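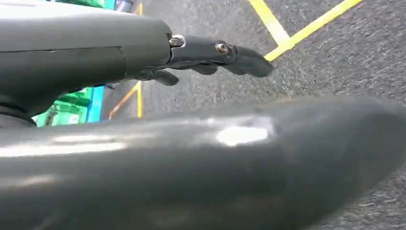

Wrist camera, arm over the floor marks

Hello all,

I continue under the old subject. The earlier message said:

> We at Portela have the four-finger hand from Dirach and we are not sure
> it is better than a simple parallel gripper for big, thin parts. Did
> somebody compare them on the same arm? Also, does the wrist camera
> still see enough when the fingers are closed?

I did a part of this comparison in Brotuvcombe. The controller is the Ikoton one with firmware 1123. Please do not use 1164 yet – with it my finger current limits were reset after each restart.

For the camera: it depends very much on the wrist angle. In some poses the arm itself takes half of the view, and I see one or two fingers only. In other poses I see the whole hand, but also a bright window, and then the exposure is bad.

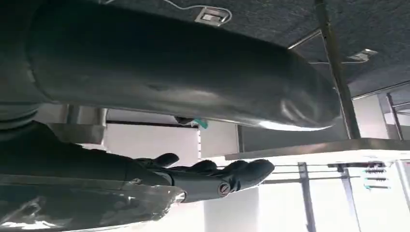

Another wrist pose, four fingers in view, window far right

I now keep the exposure fixed and this is better than automatic.

The part is a wheel hubcap on a steel table, on the edge of a zone of yellow tape. I made 20 grasps with each gripper. The parallel one was faster, but it slipped on the rim when the hubcap was tilted.

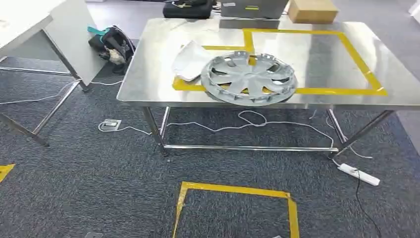 The hand can put a finger through the openings between the spokes, and this holds well. My problem is the reflection from the table top. The depth values there jump a lot, so I take the position from the head camera and use the wrist camera only for the last 100 mm.

Does somebody have a good setting for depth on shiny steel? I would prefer not to cover the table.

Best regards from Brotuvcombe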